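Laundry handling, February update

The club settled on a two-arm cell for the Balstead challenge, with soft goods on the floor and no fixed starting layout. Miroslava wrote the grasp planner. Benjie and I did the wrist mounts and the cable routing, and I am still not happy with the cable routing.

Long thin parts went better than fabric. Closing force is capped at 78 per cent of what the supply allows. Above that the fingers flex and the grip drifts off centre.
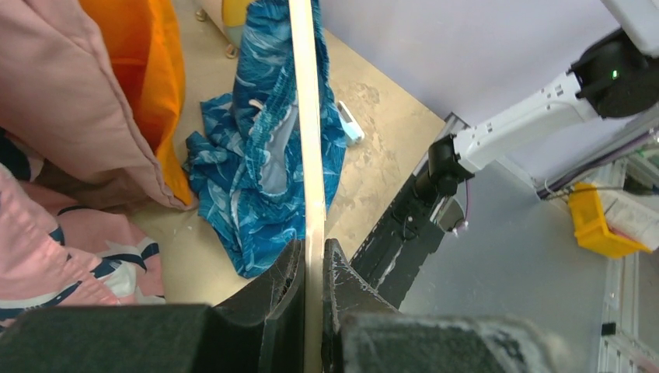 Wrist view, left and right fingers closed on the rod. Second arm at right, patterned garment on the floor behind.

We have logged 700 grasp attempts to date, 200 of them on fabric. Elasticized waistbands are the worst case — the depth estimate jumps whenever the gathers shift. Agustina wants to try a lower approach angle before we touch the planner again.

Still to do: re-zero the second arm, clean the fingertips, label the spare connectors.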